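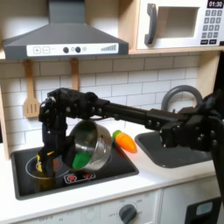 Gripper tips from the play kitchen bench

Quick ones, typed up between runs. Two grippers tried so far, the Woneo and the Hoditari, same arm, same pot.

Pots. Grab the rim, not the belly. Polished steel is slippery and a round side gives flat fingers nothing to hold. Near rim, fingers straight down, then tilt. The Woneo holds this all the way over. Hoditari lets the pot swing at the steep end — tape on the fingertips helped a bit.

Tilt slow. Toy veg sticks at the lip and then goes all at once. If it hangs there, stop and wait a second, dont shake. Shaking lost us the pot twice.

Pour low. High pours bounce and you'll be fishing a carrot out of the sink.

Faucet. The arm has to pass in front of it to get to the stove. Set a keep-out box round the faucet before anything else. Ariel Fajardo skipped this, cracked a bracket, 4 hours gone.

Hanging utensils — leave them up if you want a hard test, take them down if you're only tuning grip. Spatula handles catch on a wrist.

Shiny stuff. Glossy cooktop mirrors the gripper and the camera can take the reflection for a second one. Turn exposure down, or lay a matte sheet over it while you calibrate.

Grip force: start low, go up in small steps. We log every run, 597 now, and most of the bad ones are too much squeeze, not too litle.

Wipe fingertips every 13 runs or so the log says. Plain damp cloth.

Senlow controller is next, waiting on a cable.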